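Halvorsen Library Opens Its Repair Room for the Season

16 September 2026

Bring your wobbly lamps and your coats with the missing buttons, because the Repair Room at the Halvorsen branch library is back! Doors opened at noon and the line already reached the bike racks, with people hugging toasters, a rocking horse and at least one very large wall clock.

The idea is as simple as ever. You carry in something broken, you sit down next to a person who knows how to fix that sort of thing, and you work on it together. There is no charge for the help. If you need a part, you pay what the part cost, and the library keeps a drawer of fuses, zippers, screws and lamp cord so that most people can get going right away.

Keisha Ambrose has run the room since it was a single folding table by the magazine racks, and she was beaming all afternoon.

"I had a man in here who had never threaded a needle, and he went home wearing the jacket," she said. "He came back an hour later with his wife's jacket. I could have cheered. I think I did cheer."

The room has moved this fall from the basement to the old map room on the second floor, and what a difference that makes. There are tall windows, the elevator stops right outside, and the sewing corner finally has enough outlets. The maps have gone downstairs to local history, where they can still be seen on request (the 1000-piece puzzle of the Hernevthorpe harbor went with them, missing pieces and all).

Tavion Kasprzak, who teaches shop at Gruvel Middle School, is looking after small appliances again this season. His rule is that the owner holds the screwdriver. He spent a good part of the opening with a girl and her grandmother's radio, a heavy old Tarnetti with a cracked dial, and when a burst of accordion music came out of it the whole room clapped.

"It was a loose wire," Kasprzak said. "It's a loose wire so often. But you should have seen her face!"

Bikes are new this year. Two repair stands are set up in the side yard when the weather is dry, with pumps, patches and chain tools to borrow. Ambrose hopes to keep them going until December, and after that there will be a winter class on brakes and gears in the community hall, open to 20 riders age 12 and up.

Clothing remains the busiest corner by far. Darning has become a bit of a craze among the teenagers, who like to use the brightest yarn they can find, and donations of wool in any color are very welcome at the front desk. 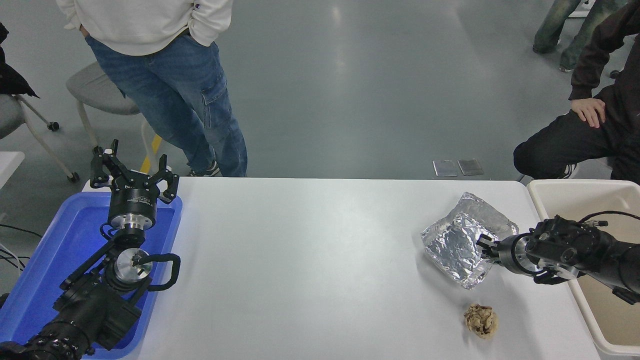 If You Go

The Repair Room is open from noon to 4 every week through the end of the season. Sign in at the second-floor desk when you arrive. Limit of 2 items per visit, please, and nothing that runs on gas. Microwaves can't be accepted. Children are welcome with an adult. To offer your own fixing skills, leave your name with Keisha Ambrose at the desk.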